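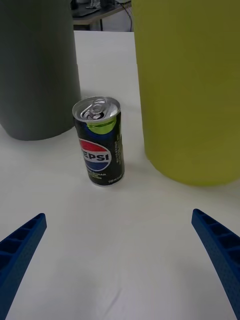

Will a deposit on cans really clean up Ratamdale?

November
By our local business writer

We use cookies to see how people use this site. Accept all | Manage choices

The woman who runs the Ratamdale deposit trial has a good line ready when I sit down. "Litter is a pricing problem," she says. She has clearly used it before, and I suspect it went down better with the council than it does with me.

Her employer, Wimach, won the contract in the spring. Shoppers pay a small extra charge on every drink sold in a can or plastic bottle, and get it back when they return the empty one to a shop that has joined up. The idea is old. My grandparents took back their lemonade bottles and thought nothing of it. What I want to know is why it needs a head office, a logo and an app.

"The app is optional," she says. So how many people get their money back without it? She thinks for a moment. "Fewer than we would like. You can ask for cash at the till, but some shops prefer to give a voucher. We're talking to them about that."

A voucher, of course, has to be spent in the same shop. I put it to her that a family who walk in with a bag of empties and walk out with a loaf they could have bought cheaper elsewhere haven't really had their deposit back. She doesn't like the word "really" there. "They've had the value of it," she says. "I accept that value and cash are different things if you're on a tight budget."

The first difficulty is the shops. Wimach wrote to 111 of them and 89 agreed to take part, a figure that appears in large type on the leaflet that came through my door. I ask about the others. Some have no storage, she says, and some are takeaways that shut in the afternoon and can't have people queuing with sacks at the busy end of the evening. A few simply said no.

The village of Butt, up the hill, has one shop, and it was among those that refused. People there pay the deposit when they shop in town and have to carry their empties back down to recover it. The bus, when it runs, drops them a fair walk from the nearest return point. Did anybody at Wimach look at a map?

"We did look at a map," she says, rather sharply. "We also looked at sales. Butt is a very small share of the total." Then she softens. "I wouldn't want to be the person living there and hearing that, though. We've offered a collection at the village hall. It's a matter of finding a time that suits."

She is easier to like when she drops the leaflet language. She worked in refuse for years before this, first on the rounds and later in the office, and she knows which streets fill up after a match and which lay-bys the vans avoid. When she talks about the river path in the early morning, with the bins overflowing and the foxes already been through them, she sounds like someone who would do this job for less money. I ask whether she would. She laughs and says her manager might read this.

So does it work? The claim is that litter has fallen. The evidence is a survey by Grasamach, a consultancy that Wimach hired and paid. It covered 1,437 households and found that most people thought the streets looked cleaner than before. I read it twice. It asks what people think they have seen, and it asks just after explaining what the scheme is for. I know what I'd say to a polite stranger on the doorstep who had told me the right answer first.

"That's a bit unfair," she says. "It was never meant to be the only measure." What are the others? "The council weighs what comes out of the street bins. We haven't had those weights yet." When will they come? "After the trial ends." And when will the council decide whether to carry on? There's a long pause while she stirs her tea. "Before that, I think. I'd have done it the other way round."

I think anyone would. It is odd to spend public money on a test and make up your mind before the results are in, and to her credit she makes no effort to defend it.

We move on to the money nobody claims. Every can that ends up in a hedge or a kitchen bin leaves its deposit behind, and somebody keeps it. For now it is Wimach, which puts it towards running costs. That means the firm does better in the short run if people are lazy. I expect a denial, and what I get is a shrug.

"On paper, yes," she says. "But if returns are poor we lose the contract. I'd rather have the contract." She would back a rule that sent the unclaimed money to the council. Has she told her directors that? "They know my views."

Shopkeepers get a handling fee of 2p for each item they take in. One I spoke to earlier, who asked me to leave his shop out of it, said it didn't cover the smell. She has heard that one too, and says rinsing would help. Are people told to rinse? It's on the website, she says – then admits she'd have to look up where.

By the end I've come round a little, more to her than to the scheme. A deposit can work, and I have no quarrel with paying people to bring things back. I'd just like to see it done with cash in the hand, a stop in Butt and a set of bin weights published before the vote. She writes the last of those down. Whether it gets any further than her notebook, I couldn't say.

As I put my coat on she asks if I've returned anything myself. I have a carrier bag of empties behind the back door, and it has been there since the leaflet came. "Well," she says, "there you are." I tell her the nearest shop only does vouchers.

Contact us | Copyright, all rights reserved | Back to top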